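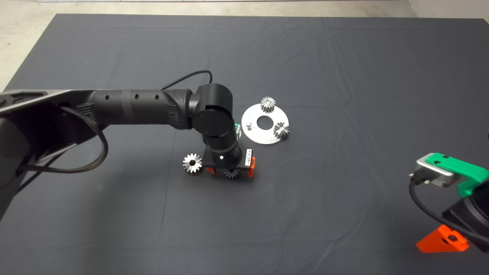 Embla Granström findet, wir reden seit Wochen nur über Taktzeiten und viel zu wenig darüber, wer am Platz dann eigentlich was tut. Wenn die Arme das Fügen übernehmen, bleibe für die Leute das Anreichen und das Wegräumen, und dafür habe keiner in der Getriebemontage gelernt. Sie will, dass das vor der Umstellung geklärt wird und nicht danach.

Ich schreibe es an den Anfang, weil es im Protokoll von Haugland wieder fehlen wird.

Werkstattbuch, Zelle Skerotari, Juli

Stand: Zahnräder auf die runde Trägerplatte, zweiarmig, orange Finger an den Greifern. Dunkles Tuch bleibt als Unterlage auf dem Tisch. Auf blankem Metall hatten wir zu viele Kratzer an den Zahnflanken, außerdem rollte alles weg.

Lauf 1, vormittags: 30 Fügeversuche, 19 ohne Eingriff. Die übrigen sind fast alle am selben Punkt hängen geblieben: Rad sitzt auf dem Stift, Verzahnung steht Kopf auf Kopf, Arm drückt bis zur Kraftgrenze und bricht ab. Von Hand dreht man an der Stelle ein kleines Stück nach und merkt es nicht einmal. Nachdrehen ist im Ablauf zwar vorgesehen, aber erst nach dem Abbruch. Ich habe es jetzt vor das Absenken gelegt, mit kleiner Pendelbewegung.

Lauf 2, 14:20 Uhr: wieder 30, diesmal 27 ohne Eingriff. Zwei davon waren schief gegriffen, einmal lag das Rad ungünstig auf einer Falte im Tuch. Tuch vor jedem Lauf glattziehen, bitte auch die Spätschicht.

Zum Vergleich die Zahlen vom Handplatz: 916 Baugruppen im Juni, zwei Plätze. Davon sind wir weit weg. Die Zelle muss das in diesem Jahr auch nicht schaffen, sie soll die kleine Baureihe Atum übernehmen und sonst nichts. So steht es im Auftrag von Tramora, und so sollte man es in der Halle auch sagen. Im Moment geht herum, beide Handplätze fielen im Herbst weg.

Was sich für die Leute ändert, soweit ich es sehe:

Das Sortieren nach Zähnezahl kommt dazu. Bisher nimmt man das passende Rad mit einem Blick aus der Kiste, die Zelle braucht sie getrennt und in fester Reihenfolge. Das ist mehr Vorarbeit als vorher und kein schöner Job. Müsste im Wechsel gemacht werden.

Das Prüfen auf Leichtgang bleibt beim Menschen. Wir haben Drehmoment mitgeschrieben, aber ein rauer Lauf geht in den Messwerten unter. Die Kollegen am Handplatz spüren ihn sofort.

Störungen beheben: zurzeit kann das nur ich, und das ist schlecht. Wer an der Zelle steht, muss den Arm freifahren und neu anlernen dürfen, ohne jemanden aus der Technik zu rufen. Vorschlag an Haugland: zwei Leute pro Schicht einweisen, während der Arbeitszeit, und die Tätigkeit entsprechend eingruppieren. Mit Embla besprochen, sie nimmt es in die Runde mit dem Betriebsrat.

Rücken und Handgelenke: hier hilft die Zelle wirklich. Das Andrücken der Räder geht auf die Daumen, darüber wird seit langem geklagt. Bei Atum fällt das weg. Die schweren Baugruppen bleiben leider Handarbeit, die Kraftgrenze der Arme reicht dafür nicht.

Offen:
- Kabel am linken Arm prüfen, ob die Schlaufe in allen Stellungen Platz hat
- Ablage für aussortierte Räder festlegen, beschriften
- Ersatzfinger bestellen
- Pendelbewegung auch für das große Rad testen
- Text für den Aushang schreiben, Embla liest gegen

Nachtrag 16:45 Uhr: Pendelbewegung am großen Rad probiert. Geht, aber zu langsam. Morgen mit kleinerem Winkel weiter.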